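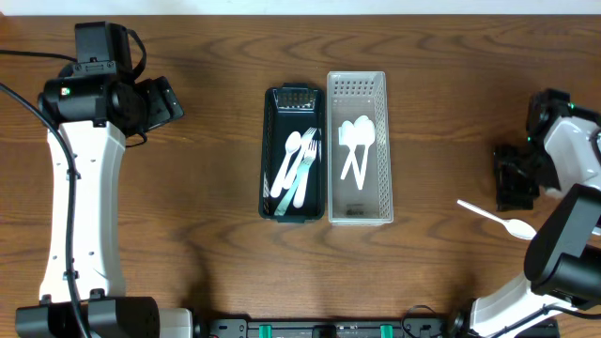

Wie lange muss ein Sauerteig gehen, bevor er in den Ofen darf? So lange, bis er fertig ist, und das dauert im Oktober eben länger als im Juli.

Ich weiß, das ist die Antwort, die einen am Anfang zur Weißglut bringt. Mich auch! Ich wollte eine Uhrzeit. Ich wollte lesen: Teig um acht ansetzen, um zwölf formen, um drei backen, fertig. Und in meinem ersten Backbuch stand das sogar so drin, und ich habe mich daran gehalten und Fladen produziert, einen nach dem anderen, während die Küche bei 17 Grad vor sich hin dümpelte und mein armer Teig noch gar nicht richtig wach war.

Inzwischen schaue ich auf den Teig und lasse den Wecker meistens in Ruhe. Wenn er an der Oberfläche kleine Blasen wirft, sich am Schüsselrand leicht nach außen wölbt und beim Rütteln wackelt wie ein Pudding, dann ist er soweit. Diese Wackelei ist für mich das schönste am ganzen Backen, ich könnte da minutenlang rütteln (mein Mann findet das albern, isst aber das Brot).

Gelernt habe ich das von Maj-Britt Vik. Bei ihr war ich im April zum Kurs, ein ganzes Wochenende in einer ziemlich engen Backstube, und sie hat uns gleich am ersten Morgen die Handys einsammeln lassen. Wir mussten den Teig alle halbe Stunde anfassen, dehnen, falten und dann laut sagen, was sich verändert hat. Beim ersten Mal habe ich nur "klebt" gesagt. Am Abend hätte ich einen Vortrag halten können!

Mein Anstellgut stammt übrigens auch aus diesem Kurs und heißt Asar. Ja, der hat einen Namen, das gehört sich so. Asar ist ein Roggensauer, riecht nach Apfel und ein bisschen nach Joghurt und ist nach zwei Wochen Kühlschrank immer noch nicht beleidigt. Ich habe inzwischen auch einen Weizensauer, Moen, und der ist deutlich empfindlicher. Wenn ich den einmal zu lange stehen lasse, riecht er nach Nagellackentferner und braucht zwei Fütterungen, bis er wieder ordentlich treibt.

So, und jetzt zu dem Brot, das ich gerade dauernd backe. Ein Roggenmischbrot mit 963 g Gewicht nach dem Auskühlen, ich hab's gewogen, weil ich wissen wollte, wie viel Wasser beim Backen verschwindet. In den Teig kommen:

300 g Roggenmehl 1150
250 g Weizenmehl 1050
400 g Wasser, lauwarm
120 g aktiver Roggensauer
12 g Salz
2 TL Brotgewürz, grob gemörsert
4 EL geröstete Sonnenblumenkerne

Alles verrühren, Kneten ist bei so viel Roggen ziemlich sinnlos. Abdecken, stehen lassen, bis sich deutlich was getan hat. Dann mit nassen Händen formen, ab ins Gärkörbchen und noch einmal warten. Gebacken wird im gusseisernen Topf, erst mit Deckel bei 250 Grad, nach 25 Minuten ohne Deckel bei 210 Grad weiter, bis die Kruste richtig dunkel ist. Traut euch da ruhig was! Die meisten selbstgebackenen Brote, die ich geschenkt bekomme, sind mir viel zu blass.

Und dann bitte nicht anschneiden. Roggen braucht nach dem Backen Ruhe, am besten über Nacht, sonst klebt die Krume am Messer. Ich halte das selbst nur jedes zweite Mal durch, der Duft ist einfach gemein.

Nächste Woche probiere ich das Ganze mit Altbrot im Teig. Im Tiefkühler liegen noch genug Kanten, die weg müssen, und falls jemand von euch damit Erfahrung hat: Röstet ihr das Altbrot vorher noch mal oder weicht ihr es direkt ein? Schreibt mir das gern in die Kommentare.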